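Utero shelf unit, Listavgate shop: grip fault and bowl restacking

Gallery by Ruwan Roy

The Utero is the shelf-stocking robot we run at the Listavgate shop. On September 10, 2022 its grip sensor began reading zero with a full load in hand, and the arm kept closing. Two bowls cracked before Lanying Ye hit the stop button. There were no injuries. The arm had done 1,220 lifts since its last service, and the service is due at 2,000, so wear was not the first thing we looked at. The fault was a chafed cable at the wrist - a part made by Kaker.

Until the cable is replaced, bowls are stacked by hand. 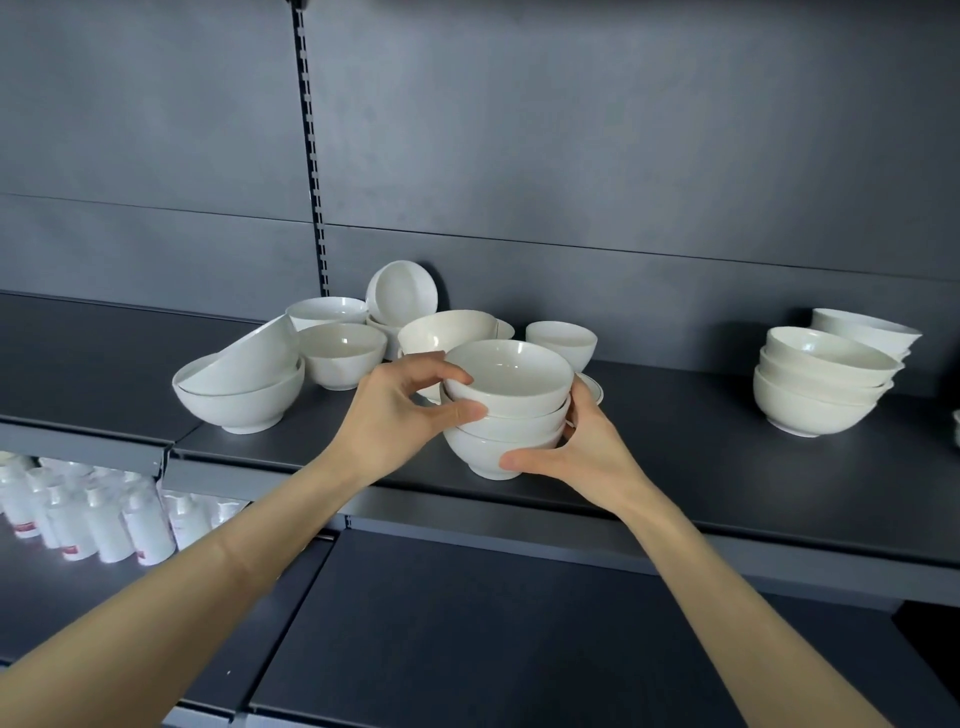
Can the robot be used for other stock while the cable is waiting to be changed?

It stays switched off for everything. The same sensor sets the grip for every item, so a bottle or a tin carries the same risk as a bowl.

Three bowls held together, both hands on the stack. The others on the shelf still need nesting. The hand method follows the sheet Lanying wrote: keep one hand low, and check each rim for chips before it goes back on sale.

The log shows fault code 219 came up ten times that morning. Each time it cleared itself and the arm carried on, and it should have locked out after the first. Samarakoon, who supply the control software, have been sent the log and asked to change that.
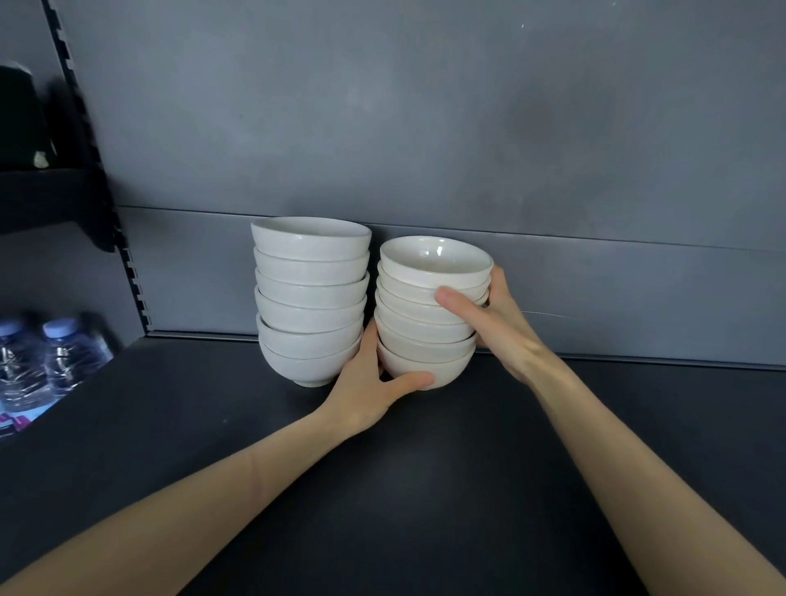 Who can restart the arm after a grip fault?

Only Lanying or me, and only with the wrist cover off and the cable checked along its full length. Clearing the code on the screen is no longer enough.

Two stacks of six, side by side against the back panel. Six is the limit on the sheet for a nested stack of this size.

The new cable is on order. I will add pictures of the wrist repair when it is fitted.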